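**Horror story, 18 pages: my readers like the beginning but say the monster comes too late. Do I cut?**

posted by **Otakar Holub** in Critique and Craft

Good evening to all. I write in English although it is my second language (third, if we count the Russian from school), so please be patient with my articles.

I have finished a horror story with the title "The Salden Water". It is 18 pages in manuscript format. A woman called Ines takes a job as night cleaner in a closed spa hotel in a small town, Orkow, which I made up. The first seven pages are only her life. She has a brother who owes money. She has a bad knee. She learns the building, she learns which pipes are loud, she eats her bread on the stairs. On page eight she hears somebody brushing their teeth in a room which is locked from the outside. From page eleven it goes quickly, and she does not survive.

I gave it to four readers. Two of them told me the first part is the best part. One told me he skipped to page eight. The fourth, my cousin, did not finish and does not want to talk about it.

My problem is that the magazine I want to send it to asks for stories where "the dread arrives early". I tried a version in which the toothbrush sound comes on page two. It is shorter by almost 600 words. It is also, I think, worse, but I can't explain why it is worse, and I don't trust my own feeling because I worked on the long version since August.

The passage I would have to lose first is this one, which comes on page three:

> The washbasin in room 31 was the only one she did with care. She did the tap first, then the rim, then the bottom, and she kept her eyes on the plug the whole time, the way you keep your eyes on a dog that belongs to somebody else.

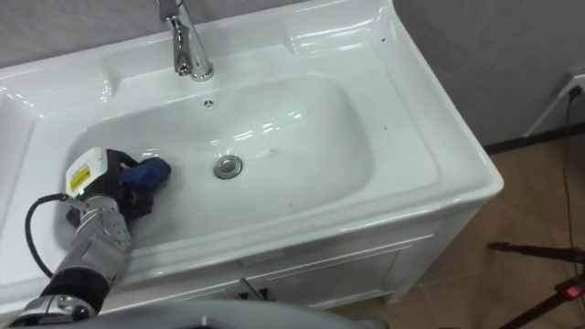
I like the dog. But if the sound comes on page two, then the reader already knows that something is wrong, and the dog sentence only repeats it. If the sound comes on page eight, the dog sentence is the first cold feeling, and it is a small one. So I am asking two things:

- How long may a quiet beginning be in a story of this length, before it is simply slow?
- Is there a way to have dread early without moving the event?

I don't mind hard words. I can also post the first three pages if somebody wants them.

---

**Catríona Daly**

Please don't move the toothbrush. I gasped a bit at the toothbrush and I only got it in one line of summary.

I read submissions for a small horror magazine for a few years (not the one you mean, I think). "Dread arrives early" was in our guidelines too, and I can tell you what we were trying to keep out. We were trying to keep out four pages of somebody waking up, making coffee and thinking about their divorce. We did not mean that the creature should be on page two. When a story opened with the creature on page two, I usually knew by page three how it would end.

In your summary the dread is early already. She is alone, at night, in a closed hotel, and she needs the money because of the brother. All of that works on me before any sound. What I would check is whether each of the seven pages changes something. Take a pencil and write in the margin of every page what the reader is afraid of at the bottom of it. It can be a small thing, for instance that the brother will ring again. If you have two pages one after the other with the same note, you can probably make them one page. If you have a page with no note at all, this is the page your skipping reader was skipping.

My guess is that you will come down to five pages without touching the order of events. The learning of the pipes sounds to me like the place where you enjoyed yourself too long. I may be wrong, I haven't read it.

About the dog sentence: keep it, but look at "the way you keep your eyes on a dog that belongs to somebody else". It is 14 words to get to the end of it and the frightening word is in the middle. Try it also as "the way you watch somebody else's dog". Say both aloud. I prefer the second, but yours has a slower rhythm and perhaps this is what you want.

And yes, post the three pages.

---

**Malachy Moriarty**

cut it. start when she is already in the corridor outside the locked room. you can put the brother in later with two lines. people read on phones now and you have about a paragraph

my own one "Skalance" opens with the guy already in the well and it got 438 reads on here, my slow ones never got past thirty. not saying yours is bad just saying what works

also why does she clean a hotel that is closed?? fix that first

---

**Teodor Ciobanu**

I also write in a language which I learned late, so I answer you slowly and with the dictionary near my hand.

I don't agree with Malachy about the well, but his last line is the most useful thing on this page and you should not be angry with it. Why does somebody pay a woman to clean a closed hotel at night? You know the reason, probably. If the reader begins to ask this on page one, and Ines doesn't ask it because she needs the wages, then you have your early dread and nothing has to be moved. You can let her nearly ask it. She has the question ready, and then the man gives her the keys and an envelope, and she counts the envelope instead.

In my experience the quiet beginning fails for one reason more often than for its length. The writer makes the character's work too general. "She cleaned the rooms." I can't be frightened inside a sentence like this, there is nowhere to stand. Your basin passage is good because it has an order to it, tap, rim, bottom. I would do the same with every room she enters before page eight, but each time shorter. The first washbasin can have a full paragraph. The second can have two lines. By the third you can write only "She did the basin" and the reader will fill in the rest, and will notice at once if the order is changed.

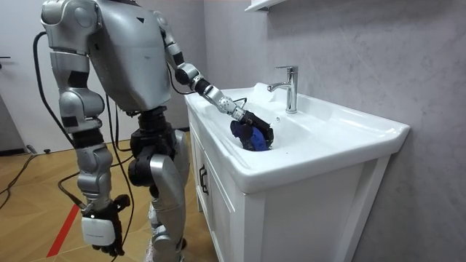

*A dark blue cloth in the basin.*

And then you change the order. I would do this on page seven, one page before the sound. She does the bottom first and the tap last, and you don't comment on it. Some readers won't see it. The ones who see it will be very unhappy, in the good sense.

I did something similar in a story about a piano tuner, Mr Tsuchiya, who always begins from the same key. It took me four drafts to stop explaining it. In the first draft he even said aloud "how strange, I have begun from the wrong key", and my wife laughed so much that she had to leave the room.

To your first question, I can't give a number of pages. I have read stories where one page was slow. For 18 pages I would be nervous with a beginning longer than a third, and seven pages is a little over this. So I come near to Catríona's five, maybe six if the brother is good company.

One small matter of language. In your summary you write "she does not survive". In the story, be careful that the narrator doesn't know this too soon. We who write in a second language like the tense "would", because it sounds so English ("she would later remember"), and every "would" of this kind tells the reader that she lives until later. I had to take eleven of them out of mine.

---

**Otakar Holub**

Thank you, I am reading everything two times.

Malachy, the hotel is closed for guests, but the owner keeps one floor heated, and this is explained on page twelve. I see now that page twelve is too late. I will put the envelope on page one as Teodor proposes, if he permits it.

Catríona, I did the pencil. Pages four and five have the same note, and page six has no note. Page six is the pipes.

I found nine "would". I will post the first three pages tomorrow in the evening, when I have taken them out.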